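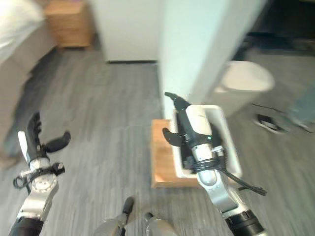

Living > Bedrooms > Features

Every bedroom has a place where the laundry goes to think things over. For years mine was a chair. It held the shirts too worn for the closet and too clean for the hamper, and by Thursday it had shoulders.

The people who sell storage in Wuvthorpe have noticed. At Radier, the housewares shop on the hill, an entire wall is given to open containers: trays, crates, baskets with handles, baskets with opinions. I went in for one and came out with 3, plus a nightstand called the Minja that I had not known I needed at 11 that morning.
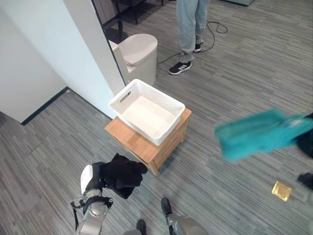
By Jabari Magesa
Contributing Editor, Home

The theory behind the basket on the nightstand is height. A hamper on the floor asks you to bend, or, worse, to aim. Put a basket where your hand already is at the end of the day and the shirt goes in while you're still thinking about something else. The white plastic lattice kind suits the job, light enough to carry down the hall by its cutout handles and homely enough that you won't be tempted to display magazines in it.

The drawback is the nightstand, which can no longer hold a lamp, a book or a glass of water. My wife raised this on the first night. We now own a second nightstand, and the marriage is fine.

A low stool does the same work for less money. I tried one for 17 days and found it a little short for me and exactly right for our five-year-old, who put in two socks and a sandwich.

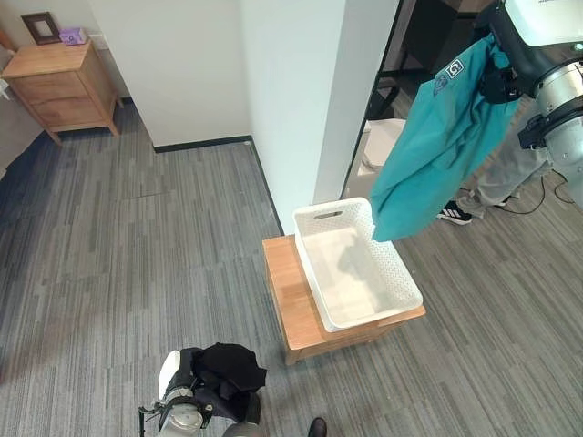 Teal over white: a lattice basket on its low wooden perch.

Sorting is where most systems fall apart. The Liltano method, which my sister swears by, calls for 5 baskets, one for each kind of wash. I own mostly dark things and one good green shirt. Two baskets cover it, and the green shirt can wait on the chair.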